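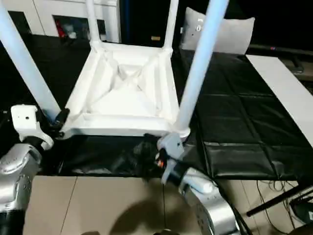
Two-arm hold on an upturned plastic chair, both grippers at the base of the front legs.

Erkow Handling Practice Project
Progress report to Cluvance, second period

Purpose of this period

The grant asks for a written code of practice for two-arm handling of household items. Work this period covered grip rules for molded plastic parts, the floor layout of the work cell, and the review of finger pad condition. The draft code now has 10 sections. Three of them are ready for outside comment, and the rest are in internal review.

Grip rules for molded plastic

Section 2 sets out where a gripper may close on a plastic part. The preferred point is a thick or rounded joint. Thin walls, ribs and dividers are marked as no-grip areas unless the operator has entered a lower force limit for the task. The rule applies to each arm separately, and both limits are written to the log before the first close command.

Approach to parts with narrow channels is treated in its own clause. A finger may pass beside a thin wall, but the path has to be taught at reduced speed and checked from the wrist view.
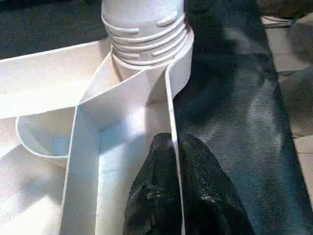 Page last changed: January, 16:40

The clause was rewritten after Shezi, our test partner, found the first wording unclear. It used "near" without a distance. The new wording requires the operator to enter a clearance value and to stop the task if the wrist view does not show the fingertip and the wall together.

Soft items and threaded fittings

Section 3 deals with fabric that is gathered into or fixed to a hard fitting. The operator must name the hard part and the soft part in the task sheet and say which of the two may be touched. Pulling on the fabric to move the fitting is not allowed. If other loose cloth lies behind the item, the approach path is set from the side that keeps the fingertip in view.

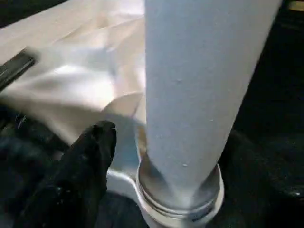

Annatjie Visser
Handling Practice Lead, Erkow

Log review

We reviewed 271 task logs against the draft. The most common fault was a missing force limit on the second arm. Operators entered the value for the first arm and assumed it was copied across. The Uvton control screen has been changed so that the task can't start with either field blank.

Finger pad checks

Pads are to be checked with the fingers closed, at the start of each shift and after any stop caused by contact. The operator looks along the seam and at the tip, then records the result as pass, watch or replace.

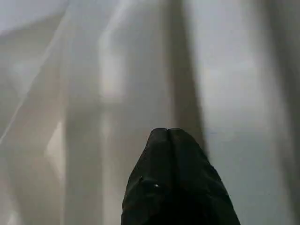
A pad marked "watch" may stay in use on soft items until the end of the shift. It may not be used on molded parts. Fasteners on the finger body are checked at the same time and entered on the same line of the log.

Open items

Cable routing on the floor is still covered by a general sentence in Section 7. It needs a keep-clear distance from the base of each arm, and we have not agreed on the figure. Shezi has asked for a separate rule for cells where the work mat is moved between tasks.

The budget is on plan. The next report will include the comments on Sections 1 to 3 and a revised Section 7.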